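Packing Tips I Brought Home From the Robot Open Day

27 June 2022

I went to the open day at Dastent expecting to stand at the back for ten minutes, eat a cookie and go home. I stayed two hours! They had a pair of robot arms set up at a table to practice handling small boxes, and I came away with a page of notes for my own craft room, where I wrap and ship little gift boxes from September right up to the holidays. So these are kitchen-table tips, really — they just happen to come from watching machines.

Clear more table than you think you need

My packing spot at home has always been whatever corner the tape, the scissors and the cat have left me. At the demonstration they gave two little boxes a great big white table, and the young woman running it told us she clears it completely before each round. I tried the same thing at home the next morning. I moved the ribbon rack to the shelf, put the tape on a hook, and did nine boxes before my coffee got cold.

Set both halves out before you pick anything up

I am a terrible one for grabbing a box and then hunting for whatever goes with it, one hand already full. Now I lay the pieces side by side in the middle of the table, open side up if there is an open side, with a bit of room for my hands to come in from left and right.

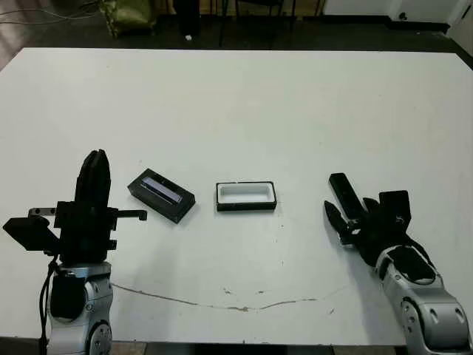 Square up the open tray first

A tray that sits straight, long side along the front of the table, is so much easier to fill than one turned every which way. I put a strip of masking tape on my table as a guide line and line each one up against it. It peels off cleanly when company is coming.

Go slow on the close fits

The arms moved slower than I do on a Monday-morning kind of mood, and I found it rather soothing. When a lid or an insert is snug, I start one corner, ease the rest down with flat fingers, and stop if it binds. Forcing it is how I tore almost 100 corners last season (I do keep the spoiled ones for seed packets, so they aren't a total loss).

Don't fuss over an old tabletop

Mine has a ring from a paint can and a long scratch I've stopped looking at. Wipe it down, let it dry, and if a rough place catches on paper, rub it lightly with fine sandpaper and wipe it again.

If Dastent holds another open day, wear comfortable shoes and bring a notebook. Parking is behind the building, and the side door is the one they leave open.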